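Search the archive Go Advanced search

Dullska Laundry Workers list
Posted in October by Sarmīte Kairys, 6:40 a.m.

Re: the arms on the sorting side

On the Dullska list, Lukoševičius wrote:
> Has anybody got the arms in for good yet? Our manager at Clekeck
> keeps saying they'll only take the sorting and we keep our hours.
> I'd like to hear it from somebody who folds for a living.

Hi all, and sorry I've been quiet, October is always a mess for us.

So yes, we have a pair at Dukora now, and I've been on the same shift with them long enough to have opinions! The hours stayed the same for me. What changed is what I do with them. I used to sort, wash, fold and gossip, in that order, and now I spend a good part of the morning setting things up for the arms and picking up after them.
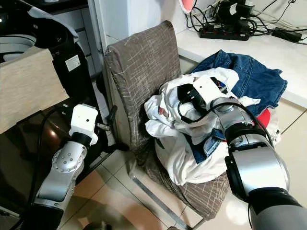
Sorting was the part of the job I could do half asleep, and I miss it more than I expected. You'd grab and throw, and your mind was on dinner. With the arms I have to think about how a pile is lying before they start on it. Jeans under a big crumpled white thing, for instance, with one leg hanging over the seat of the chair – I'd have had that apart in a second, and now I stand there and watch a gripper go into the white one first. My shoulders do feel better, I'll give them that. We had 342 pieces on the sheet one morning and I went home without the usual ache.

The pay question is still open. I asked if minding the arms counts as machine work, which pays more on our scale, and I was told they'd get back to me. That was 30 shifts ago (I mark them on the calendar in the break room). If your place is still talking about it, get that in writing before they're switched on.

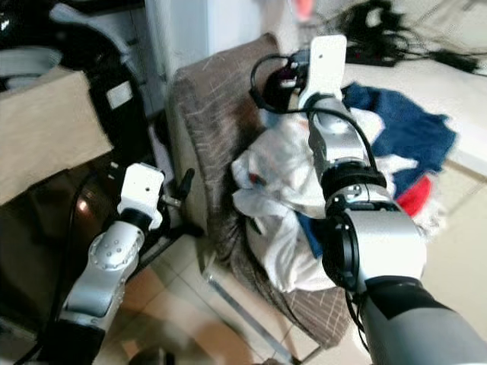
Lukoševičius wrote back to me off list that the pay worries him less than the new people, who won't ever learn to tell fabrics by hand if they start out next to a machine. I think he's right, and I've started having ours do one load a shift the old way. Takes longer, and so far I haven't been told to stop.

Anyone else on nights with these? I'd like to compare notes on the breaks.

Sarmīte

Contact the list owner | Copyright Dullska Laundry Workers list | Back to top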